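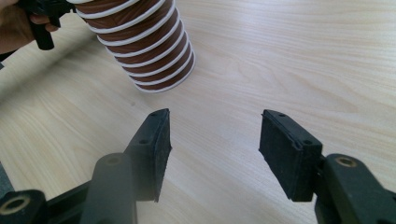

Gaëtan Ferrand

2 min read

Dog grooming at home – quick tips

Brush first, bath second. Always. Wet mats shrink tight and then it's scissors. Wire coats need a slicker, then a metal comb right down to the skin. If the comb snags you're not done.

Beard and legs every day if you can. Back and sides, twice a week is plenty.

Old towel under the feet in the tub. Lukewarm water, start at the shoulders, face last with a damp cloth. Rinse till it runs clear, then rinse agian. I use the Karam oatmeal shampoo, cut with water in a squeeze bottle so it spreads. A capful does a small terrier.

Nails – tiny snips, good light. Styptic powder open on the counter before you start. Dark nails, stop when you see a gray dot in the middle.
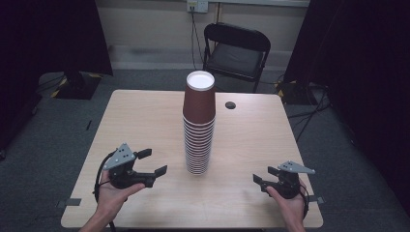 Gaëtan Ferrand, tips editor

Ears. Dry cotton pad, only as far as you can see. Smelly or red, call the vet.

Hair on the couch: damp rubber glove, short strokes one way. Works on car seats too. For rugs, window squeegee, then vacuum.

Brushes get gross fast. Pull the hair out, soak 5 minutes in warm water with dish soap, bristles down to dry. Wooden handles don't soak, just wipe.

Puppies – 6 minutes max, treat, quit while their still happy. I do mine Saturday after the long walk, when he's too tired to argue.

Contact Nandora Home Tips | © Nandora | Back to top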